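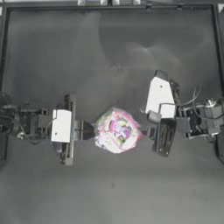
Colorful contents in a plastic bag, pink edges and all.

Candy Bag Gallery

I love a full bag of candy almost as much as I love opening one! Every April, Feven Tesfamariam and I pack small treat bags for the Ornmont street fair, and I get far too excited about the colors. We set out 256 of them last spring – and I would happily have packed more. Soft, chewy, individually wrapped pieces are my favorite filling, and a zipper bag lets all those bright wrappers show right through (paper sacks never do it for me).

The mix is half the fun. Marwan Smadi likes a single color per bag, very tidy, very grown-up. I want them jumbled! Purple next to green gets me every time, and I still go for the purple ones first.
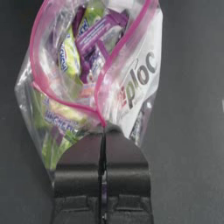 Lime green and deep purple chews under a magenta-pink zipper strip – what a pair.

If you're packing your own, leave a little room at the top so the zipper closes easily, and keep the bags out of the sun. More colors are coming once Sieglinde Janssen sends me her fall mixes, and I can't wait to see them!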